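Toilet seat
March 23, 2020, by Éabha Fahy

A toilet seat is a hinged ring which is fixed to the rim of a toilet bowl and on which the user sits. In most homes it is sold together with a lid, but the two parts turn on the same hinge and can be raised separately. The seat can be lowered for sitting, or raised for cleaning and for other use of the bowl.

Shape and material

The ring may be round or oval. Oval seats are longer from back to front and need a bowl of the same length. Older seats were mostly made of wood, which was varnished or painted. Plastic is now more common, as it is light, cheap and easy to wipe. White is the usual color, and many sellers stock no other. The catalog of the shop Zerouali in Skirside lists 26 seats, of which 13 are oval.

On the underside of the ring there are small raised pads, called bumpers or buffers. They carry the weight of the person to the rim of the bowl and keep a small gap between the two surfaces. Bumpers can be round or long, and both forms may be used on one seat. When one of them is lost, the seat rocks to the side and the hinge is loaded unevenly.

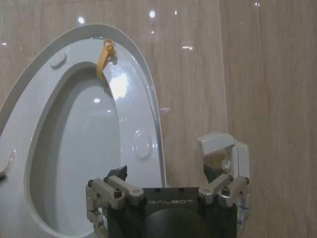 Bumpers are sold also as spare parts. They are held by glue, by a nail or by a plug which is pressed in a hole. Before a new one is glued, the place must be clean and fully dry.

Accessories

Some small articles are made to hang on the seat or on the bowl. To these belong fresheners, holders for cleaning blocks, and handles or tags by which the seat can be lifted without touching the ring. Plastic is the usual material for them, often in a strong color.

Cleaning

The underside is cleaned with the seat raised. Mild soap and a soft cloth are enough for plastic. Scouring powder makes the surface dull, and dirt then holds on it more easily. The edges of the bumpers and the hinge need a small brush.

See also: Bidet, Cistern, Hinge, Vutcombe pattern bowl

Last updated: April 2020
Contact | Copyright Ernon Household Encyclopedia | Back to top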